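Threads > Household > Sorting and storage
Search posts, tags, people
Tagged: desk, sorting, small jobs
July 2020

1/ Posting my way of sorting a bag of small stuff at the desk, after the question on the Inley board. It's a short job and it doesn't need special gear.

2/ Clear the desk first. I left the black lamp in the back left corner, the little wood block next to it and the tissue box. Those live at the back and don't get in the way. Everything else went to the hall.

3/ Tip the red pieces onto the dark gray mat, in the middle, well away from the edges. They show up much better on gray than on bare wood. Mine is a Pokby mat, 7 years old, wipes clean.

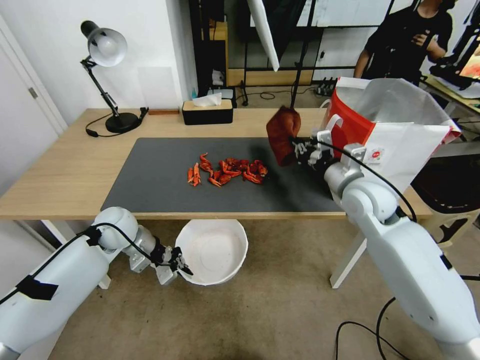 4/ Bowl goes down low, just below the front edge of the desk. I used to keep it up on the mat and kept knocking it with my elbow. White bowl, wide rim. A deep one is harder to see into.

5/ Paper bag stands open on the right. If yours flops, fold the top edge out once. Mine has rope handles, and they stay out of the way if you push them to the outside.

6/ Pick over the pile a few at a time. Whole ones in the bowl, crumbs swept up at the end with a dry brush. I do the far side of the pile first and work forward, then shift the fabric across when there's room for it. 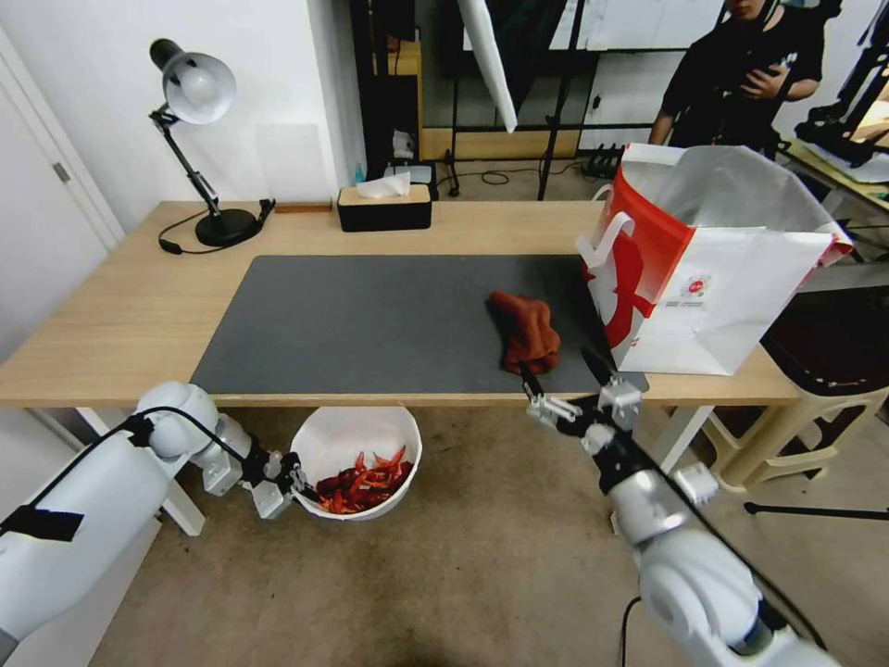 Bowl full, reddish-brown cloth bunched up on the mat by the bag.

7/ Weight, for those who asked: 437 grams on the kitchen scale, minus the bowl. The Thampi listing says a bag that size should fill 6 jars. I got 5 and a bit - my jars are the tall ones from Prumerex.

8/ Don't rush the last few. They slide to the front edge of the mat and then you're hunting for them on the carpet. I check the floor with a flashlight before I put anything away.

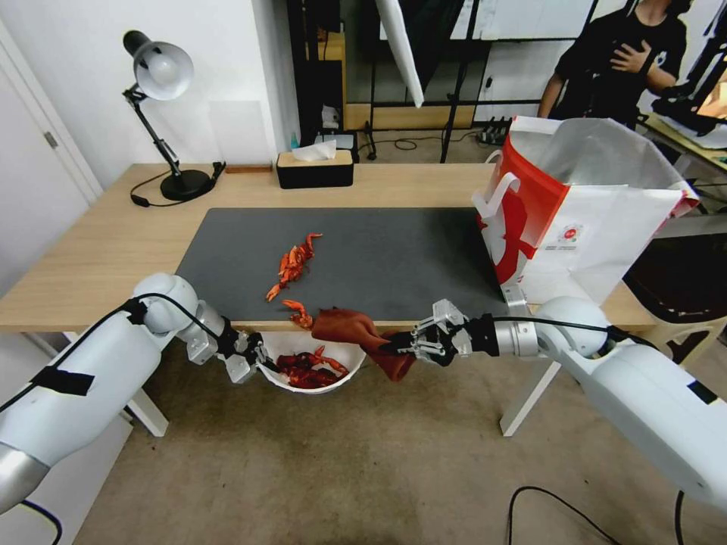
Labels come after that. Masking tape and a marker, month on the lid, done. The last lot I labeled was in December and the tape is still holding.

9/ Whole thing took me 11 songs on the radio. Next one will be the button tin, once I find a second bowl.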